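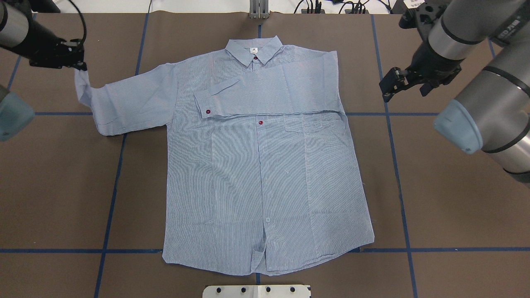 Garment Handling Project – Progress Report to the Brulleo Fund

Reporting period: second, up to the end of November
Site: Rorley workshop

Print this page | E-mail this page

Search this site Enter keyword Go

1. Where we are

In this period we moved from towels and T-shirts to button-up shirts with long sleeves. This was the main promise in our work plan. The two-arm station folds a shirt that is already spread flat on the table, and it does so from a learned policy, without a person choosing the grasp points. The result is not yet good enough for the target we wrote in the proposal, and I explain in section 4 what is missing.

We collected 278 demonstrations of the complete fold. After checking, 200 of them were kept for training. The other 78 were removed for three kinds of problem: the operator corrected the same sleeve more than two times, one camera stream had a gap, or the shirt was not flat at the start. We think it is better to train with fewer and cleaner examples, and a small comparison in section 3 supports this.

2. The task and how we divide it

One fold has five steps. First sleeve across the chest, second sleeve across the chest, first side panel to the middle, second side panel to the middle, and then hem up to the collar. In the first period we treated the whole fold as one long action. It worked for T-shirts, but for shirts the policy often began step three when the second sleeve was still outside.

Now each demonstration is marked with the time where one step ends and the next one starts. The policy receives the number of the step as an extra input, and a small separate model decides when to go forward. The marking takes time, but it can be done by one person after the recording, and it does not slow down the operator.

The sleeves are the part where most of our work went. A sleeve has to be taken near the cuff, lifted a little, and carried over the body of the shirt without pulling the shoulder. If the gripper takes only the upper layer of the cuff, the sleeve opens and lands twisted. If it goes too deep, it pushes the cloth against the table and makes a fold that stays until the end. We changed three things in this period:

- The approach height over the table is measured again at the start of each session, and not only once per week.
- The second sleeve is carried on a higher path than the first one, so that it does not drag the first sleeve away from its place.
- The free arm waits open on its own side while the other arm works. Before, we let it hold the shoulder, but this produced more wrinkles than it prevented.

The table has a grid of dark blue tape. The operators use it to place the shirt in a similar position each time, with the collar at the top and the hem above the lower line. We were asked by the Fund at the last review if the policy depends on the tape. We made a short test of this, see section 3.

3. Results

We tested with 151 trials in total. Of these, 100 trials are the main evaluation and the remaining 51 are smaller side tests. All trials of the main evaluation were done with the same procedure: the person spreads the shirt, leaves the work area, starts the policy and does not touch anything until the arms go back to the rest position.

Main evaluation (100 trials)

Both sleeves folded inside the body outline: 83
Both side panels folded: 71
Complete fold, accepted by the checker: 64

In the first period the complete fold for shirts was accepted in 22 of 100 trials, so the improvement is clear. The rule for acceptance has not changed. The folded shirt must fit in a rectangle of fixed size, the collar must be visible and flat, and no sleeve may stick out.

The losses are spread over the steps, but not evenly. Seventeen trials were lost on the sleeves, and in 11 of these it was the second sleeve. The typical case is that the second cuff is laid over the first and the gripper, when it opens and goes up, takes a bit of cloth with it. Twelve more were lost on the side panels, mostly at the right side, and seven at the last step.

Side tests (51 trials)

Tape partly covered with brown paper: 17 trials, 10 accepted
Shirt turned by a small angle at the start: 17 trials, 8 accepted
Policy trained with all 278 demonstrations: 17 trials, 7 accepted

The first line suggests that the policy does not need the tape very much, but 17 trials is a small number and I would not like to claim more. The second line is weaker than we hoped. The third line is the comparison about clean data, which I mentioned in the first section. It agrees with our choice, with the same warning about the small number.

4. Problems and delays

Cable of the gripper. The black cable makes a loop over the gripper, and at high wrist angles it limited the movement. Two sessions were stopped for this. We made the loop longer, and the problem did not come back in the main evaluation.

Cloth with fine stripes. On the striped shirts our older method to find the outline gave false edges along the stripes. The policy itself does not use this method, but the automatic checker did. For the evaluation we replaced the checker with one that works on the full shape, and a person looked again at each result. The two disagreed in four trials, and in these we took the judgment of the person.

Buttons. Steps one to four are done with the buttons as they come. We have not studied shirts with an open front, and the present policy should not be used on them.

Delay. The work with the Valderrama laundry, where we planned to try the station on mixed shirts from real orders, is moved to the next period. The reason is on our side. We did not want to bring the station there with 64 percent. The laundry agreed with the new plan, and it brings no extra cost.

5. Spending

Spending follows the plan, with one small change. We used less than planned for travel, because the visit to Valderrama was moved, and a little more for operator hours, because the marking of the steps was not in the original budget. We ask the Fund to accept this transfer between the two lines. The detailed table is sent separately, as usual.

6. Plan for the next period

The target in the proposal is 85 accepted folds in 100 trials. To come closer we plan the following work:

- Record new demonstrations only for the second sleeve and the right side panel, with starting positions that include the errors we saw.
- Add a retry for the sleeve. When the cuff is still outside after the step, the step is repeated one time.
- Test different finger tips on the grippers. The supplier Etine has offered two softer types for a trial – we have to see if they still take thick cuffs well.
- Start the test at the Valderrama laundry with shirts that the policy did not see before.

I want to be careful about the last point. All results in this report are with shirts that are spread by a person, face up and flat. Picking a shirt from a pile and spreading it is a different problem, and it is outside of this grant. The laundry knows this and will prepare the shirts by hand during the test.

The recordings and the marks of the steps are stored at Rorley and can be shared with the reviewers on request. If the Fund wishes to see the station at work, Friday is the best day, as the evaluation trials are normally done then from 10 in the morning.

Contact: Garment Handling Project, Rorley workshop | Copyright Rorley | Back to top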